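Posted 9 June 2025 by Kyriaki Psarras
3 comments | 13 shares

Wanted: sceptical people to test whether workplace hydration advice is worth the poster it's printed on

Rendcombe is looking for 32 adults who work in an office at least three days a week and are willing to keep a plain, boring diary of what they drink. You don't need to believe that drinking more water will sharpen your focus, fix your afternoon slump or improve your mood. I don't, particularly. The claims get repeated in every wellness newsletter I've been sent, usually by someone with a bottle to sell, and I'd like to see how they hold up among ordinary staff on ordinary days.

At the office, during working hours:
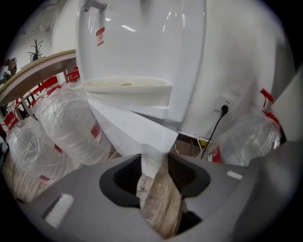
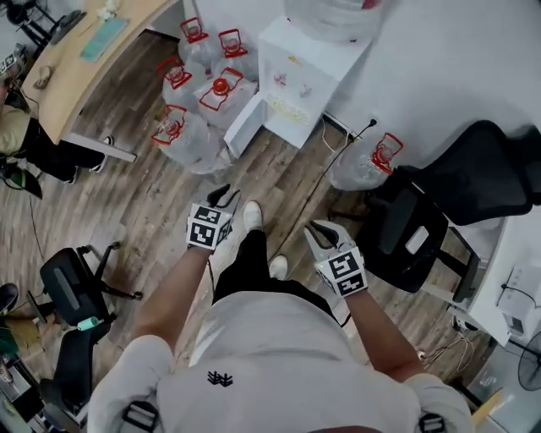
Lambros Gkikas wrote back to the April notice asking whether a diary could prove anything at all, given that people who know they're being asked about water will go and drink more of it. He also wanted to know who was paying, and whether the answer had already been decided.

Fair questions. On the first, he's partly right. A diary changes behaviour, so half of you will be asked about tea, coffee and snacks as well, and you won't be told which entries we care about until the end. It's an imperfect fix. On the second, the money comes from Rendcombe's own small grants program. Katsaros offered to supply branded bottles and we said no thanks.

What you'd do
Fill in a short diary each working day for three weeks. Do a 60-minute session at the start and another at the finish, both at our Grillberg office, with some attention tasks on a laptop (dull, I've done them). Keep your usual habits. If you normally get through the day on two flat whites and a biscuit, please carry on.

Who we can take
Anyone 18 or over in paid office work, full time or part time. We can't take people who are pregnant, on fluid restrictions or taking diuretics. If you're not sure, ask your GP before you ask us.

What you'd get
A $60 gift card after the final session, plus your bus or tram fare. You can pull out whenever you like without giving a reason -- the fares are still covered. You'll also get the results in plain English, including if they show nothing, as I rather suspect they will.

We won't give you health advice, a score or a certificate. Your employer won't see your diary.

To put your name down, email Tatiana Polák with your usual work days and a daytime phone number. Places go in the order people write in.

Contact: Tatiana Polák, Participant Enquiries, Rendcombe | © 2025 Rendcombe | Back to top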